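Desk mat marking under plastic packets?

tolva_16
Got a dark mat for the packing table in May. Charcoal with a pink pattern, rounded corners. I sort small parts on it before they go into the Clesta drawers. Does anyone find the print gets in the way? I keep losing clear packets on it.

Andor Dobos
Plain grey here, 4 years old. Patterned mats are fine for a keyboard but I wouldn't sort on one. You stop seeing the small stuff.

moltau_fan
Disagree. Clear plastic shows up better on dark than on anything else, pattern or no pattern. I went through almost 2,000 sachets on a dark one last winter and lost two. On a white table I'd have lost 30.

Andor Dobos
Sachets with print on, or blank ones?

moltau_fan
Printed, mostly. Fair point.

tolva_16
Mine have very little on them. It's the glare from the lamp as much as the pink, I think.
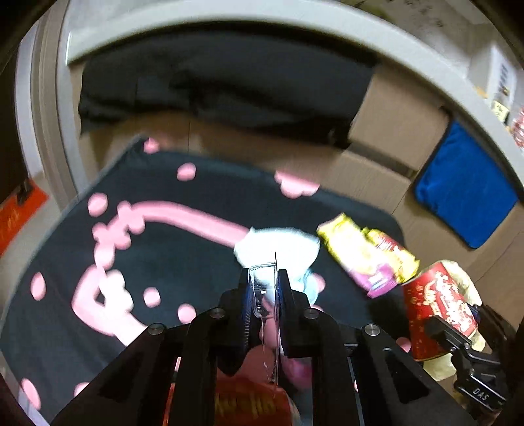

Clear packet over the mat, crumpled white item behind it

nukasik
Turn the lamp down or move it to the side. The white one has gone so bright there's hardly any detail left in it. The packet edges catch the light too, so I'd say you can see it well enough.

Andor Dobos
Held upright, yes. Lay it flat on the pink and try again.

tolva_16
Will move the lamp first and see - the mat was cheap so I can always turn it over.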